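# Javholm two-finger gripper kit: a term with the robotics club

Reviewed Jun 24, 2024

We bought the Javholm kit for the Wamthorpe robotics club in September, to replace a gripper the students had printed themselves and repaired too many times. It cost more than we wanted to spend. The club has 19 members and one arm, so whatever goes on the end of it gets heavy use.

In the box you get the gripper body, two pairs of fingers, a bracket, a wrist camera mount, a cable and a bag of screws. The printed instructions cover assembly well and stop there. Everything about software is on the Javholm site, and the page for older arms took us an evening to find. Fitting it took one session, including a second go at the bracket, which can be put on upside down without complaint.

Our project this year is tidying shoes. The students chose it over stacking blocks, which every club in the Lukotby league seems to do, and it has turned out to be a fair test of a gripper. A slide sandal has a thick sole, a wide strap and a gap between the two, and the students argued for weeks over which part to go for. The working set is pink and black slides on a floor of pale planks, and the arm has to end up with them in pairs.

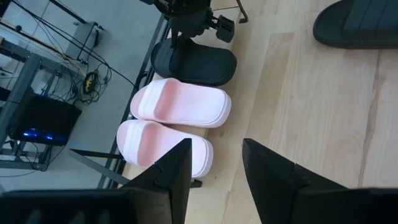 Navaratnam, whose club runs the same kit on a different arm, wrote to say the flat fingers were the wrong choice for footwear and that we should have gone over to the curved pair in the first week. The curved ones hold a strap better, in that club's experience, but they need more room to get in when the shoes are close together.

We tried both after that. Out of 100 attempts with the flat fingers gripping across the sole, 80 ended with the shoe where it should be. The curved pair did better on a shoe by itself and worse in a row, so we stayed with flat. Most of our misses came from the students' code anyway – the arm arrived at a poor angle and the gripper closed on what was there.

Wear has been light. The kit's own counter shows just over 3,000 closes and there is no play in the joints. The cable is too short for our arm and we had to buy an extension, and the screws for the camera mount work loose if they aren't checked each week.

Grip force is set in software in steps, and the lowest step is still too firm for paper cups. For shoes it doesn't matter.

Good points: solid, easy to swap fingers, spares sold singly.

Bad points: short cable, thin instructions, camera mount screws.

We'd buy it again for a school club that already has an arm. For a first kit, I would look at something cheaper.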